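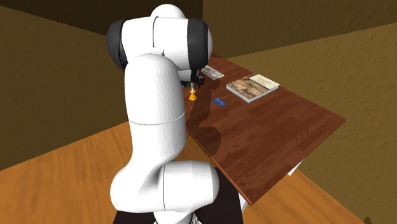

Harkevel 2: três semanas a recolher demonstrações em simulação

Comprei a licença do Harkevel 2 com pouca fé. A página de vendas promete «3,000 demonstrações por dia útil com um único operador», e quem já passou tardes a teleoperar um braço sabe o que valem estas contas. No meu melhor dia fiquei em 1,883, e isto contando as que o próprio programa duplica com pequenas variações de pose. Sem as duplicadas o número é bem menos simpático.

A instalação correu bem. As cenas vêm prontas: um braço branco, uma mesa de madeira, paredes ocre, meia dúzia de coisas para agarrar. O exercício que mais usei foi o de levar a garra até à peça amarela, a que parece um peão de jogo, com o livro de argolas e o bloco azul em cima da mesa a servir de distração. O comando responde depressa e a gravação começa e acaba com uma tecla, coisa que o Grernen ainda não conseguiu resolver.

As minhas dúvidas começam nos dados. O sorteio das posições é tímido: por defeito, os objetos mexem-se poucos centímetros, e uma política treinada assim aprende a mesa de cor. Pode alargar-se o intervalo no ficheiro de configuração, mas o manual só fala disso num anexo. As texturas das paredes e da madeira também variam pouco. A luz, nem por isso - há um menu para ela, e passei uma manhã a mexer nele sem ver grande diferença nas sombras.

O contacto é o pior. Quando os dedos fecham sobre uma peça pequena, ela por vezes salta, e o episódio fica marcado como êxito se cair dentro da zona de chegada. Tive de rever gravações à mão. Karine Desjardins, que assina o manual, respondeu ao meu e-mail em 2 dias e prometeu uma correção para outubro. Veremos.

A exportação funciona, o preço é aceitável e o apoio existe. Para ensaiar um método antes de ocupar o braço verdadeiro, serve. Como única fonte de exemplos, eu não arriscava.

Nota: 3 em 5.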